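Search the notebook
Enter keyword
Go

Gumuretti build, shared shop, Wolton unit

2020-11-29

Picked up where the September notes stop. Both hand units are back together after the jaw pivots were re-bushed. Left unit keeps the V jaw. Right unit has the flat black pads, second set, the first set having glazed over at the tips.

Open items coming in:
- marker dropout on the right unit when the wrist rolls past vertical
- left trigger return slow
- clock offset between the two units after a long run
- log files splitting at 500 MB for no reason I can find

Trigger return first. Spring was seated on the wrong side of the boss. Reseated, cycled it by hand, feels the same as the right one now. No lubricant used. If it drags again the next suspect is the printed guide, which was cut from the older Tsao drawing and has a tighter slot than the current one.

Marker dropout took most of the session. With one panel on the body the tracker loses pose as soon as the panel goes edge-on. The second panel is stacked on the first mount with two screws and a printed wedge. Left unit still has the single square panel. I want to see whether the asymmetry matters before printing another wedge.

Bench check, right unit only, slow roll by hand: pose held through the range where it used to drop. There is a jump when the solver hands over from one panel to the other. Most of it is a wrong offset in the config (I measured to the panel face and entered it as the mount face). Corrected. A smaller jump remains and I have not chased it.

Moved off the bench to work near the floor, by the water dispenser. Bench work never gets the arms low enough, and low reach is where the wrist angles get bad. Both units on, green lights on both, right unit gripping a long white plastic strip with its far end up at the foot of the dispenser. 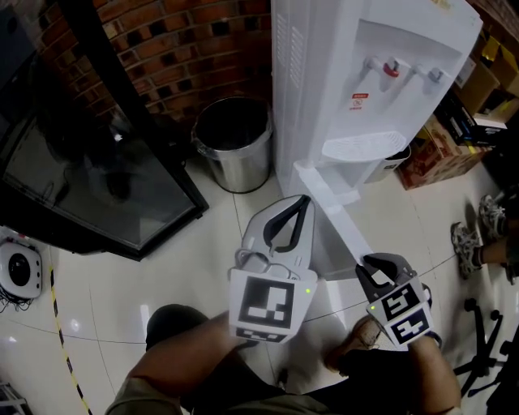 Posted by Siu-ming Siu | Filed under: Gumuretti, hand units

Notes from the floor work:

The strip is a good test piece. It is long enough that a small wrist error at the jaws turns into a large one at the far end, so bad pose data is obvious on playback. Keep it with the kit.

Glossy white tile is harder on the tracker than the bench mat. Ran 10 takes. Pose was lost in 5 of them, all with the wrist low and the panels tipped toward the floor. Guess is reflection of the overhead lights, but I have no take with the lights off to compare. Should have done one.

Pads: grip on thin plastic is fine with the strip flat between them. On edge it creeps. Softer pads would help and would also wear faster. Leaving as is.

Clock offset: logged both units from a common start, frame 2642 was the last one where they agreed. After that the left unit runs behind and stays behind by the same amount, so it reads like a single dropped frame and not drift. Points at the write buffer. Possibly the same fault as the file split, as both show up under heavy logging -- will test with the preview stream turned off.

Cable strain relief on the right unit is a zip tie. It needs a proper clamp. The Funside clamp in the parts drawer is one size too large, could be shimmed.

Next:
1. Lights-off take on the tile, same motion.
2. Matte overlay on both marker panels, then repeat with lights on.
3. Preview off, long log, check the offset.
4. Print second wedge for the left unit only if 1 and 2 don't settle it.
5. Clamp.

Config with the corrected offset is saved in the Wolton folder. The old one is still there with "old" on the end. Don't load it, the numbers look plausible.

Addendum, same evening. Reran the solver over the 5 bad takes with the corrected offset. Two recover fully, three don't. The three all lose both panels together, so the offset was never going to fix those. Left them in the set, tagged.

This site uses cookies to remember your login and search settings. Accept | Settings

Contact | Copyright Wolton shared workshop notebook | Back to top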